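Section 4: Setting up the shelving and the work table

By now you should have the Sadel shelving unit out of its cartons, the cartons out of the doorway, and the bag of clips somewhere you will find it again. This section covers where the unit goes, what goes on it, and how to arrange the table in front of it so that people can sit down and get something done. Allow an afternoon. The box says less, but the box was written by an optimist.

Before you start

Clear the floor along the wall. Check the wall itself: painted drywall, brick and concrete each take a different anchor, and the Skulthorpe anchor kit includes all three in one bag, unlabeled. The brick anchors are the short gray ones.

CAUTION: Do not load any shelf until the unit is anchored. It will stand up perfectly well without anchors, right up to the moment it doesn't.

4.1 Placing the unit

1. Stand the unit where you want it and leave a gap behind it wide enough for a plug.
2. Turn the leveling feet until the unit stops rocking. On concrete floors this takes longer than you would like.
3. Fit the diagonal supports. Finger-tight first, then go around again with the wrench.
4. Anchor the top of both rear uprights to the wall.
5. Tie up any cable that hangs below the bottom shelf. A loose loop at ankle height will be found by an ankle.

4.2 Loading the shelves

6. Put heavy things low. Everyone knows this, and the toolbox still ends up on top.
7. Put bundled cloth, packing material and other light bulky things on the upper shelves.
8. Keep bottles upright and toward the back of the shelf.
9. Give drinks a place of their own. If you skip this step the cups will choose their own shelves, usually several.
10. Stand desk fans on their bases. A fan on its side takes up twice the shelf and rolls when you reach past it.

NOTE: Plastic bags breed. Fold them into one bag or throw them out.

4.3 Arranging the table

11. Set the table far enough from the shelves that a chair can be pushed back fully – then add a little more for the person squeezing past.
12. Place the shallow tray toward the far edge of the table, where it can be reached without being leaned on.
13. Keep the near edge clear for forearms.
14. Put a second chair on the opposite side only if someone will use it. An unused chair collects coats.
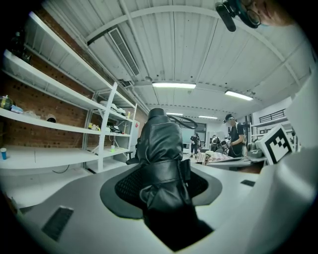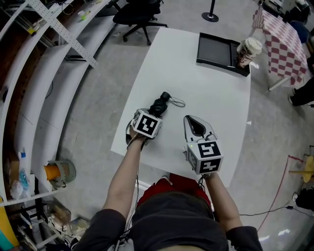 Fig. 4. First picture: white shelving along a brick wall. Second picture: work table with the tray and a lidded coffee cup toward the far side.

4.4 Side tables

A second table is useful for whatever is waiting its turn. A Florura wipe-clean cloth will protect the top and hide a surprising amount of damage. Choose any pattern you can stand to look at all day.

CAUTION: Do not let the cloth hang to the floor on the side where people walk.

4.5 At the end of the day

15. Empty the tray.
16. Take every cup with you, including the one you think is someone else's.
17. Push in the chairs.
18. Retighten the diagonal supports after the first week, then whenever the unit starts to creak.

Spare clips and feet are listed under Mykhailiuk parts in Section 9.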